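News | Student Projects | Engineering

Tirnorside students prepare robot arm for the Sollero Challenge

Students of the Tirnorside College robotics club have entered the practical stage of their preparation for the Sollero Challenge, an annual contest in robotic handling for college teams. The final will be held in Arstead in August.

The contest asks each team to program an arm that can pick up common hand tools and place them in marked positions on a table. Points are given for accuracy and for time, and points are taken away for every tool that is dropped. A team may make up to 100 attempts in the practice period and submit its best results to the judges. The Tirnorside team has chosen to record every attempt, including the failed ones, and to use the recordings to improve the control program.

Work takes place in the Ayala Building, where the college opened a shared workshop for student projects last year. The club has 2 groups. One is responsible for the gripper and its mounting, and the other writes the software and keeps the log of results. Members change groups at the end of each term, so that all of them gain experience in both areas.

"Hand tools are a difficult subject for a gripper," said Innes Ogilvie, who supervises the club. "The handles open at different angles, the metal reflects light, and a tool lying flat gives the fingers very little to hold. The students have had to think carefully about the direction from which the arm comes in."

The college has supported the project with a grant for parts and has extended the opening hours of the workshop until the end of the term. Almost 200 students took part in technical clubs at Tirnorside this year – the highest number since the program began.

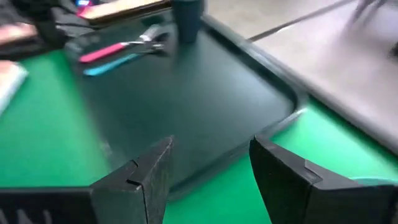
The gripper, open, with a pair of pliers or cutters with one pink and one light blue handle ahead of it in the dark tray.

Students who wish to join the club for the coming year are invited to register at the Student Projects Office, Room 106. No previous experience in programming is required. Places in the software group are limited, and registered members will be informed of the meeting schedule by e-mail.

Last updated: 25/03/2018

Contact | © Tirnorside College | Back to top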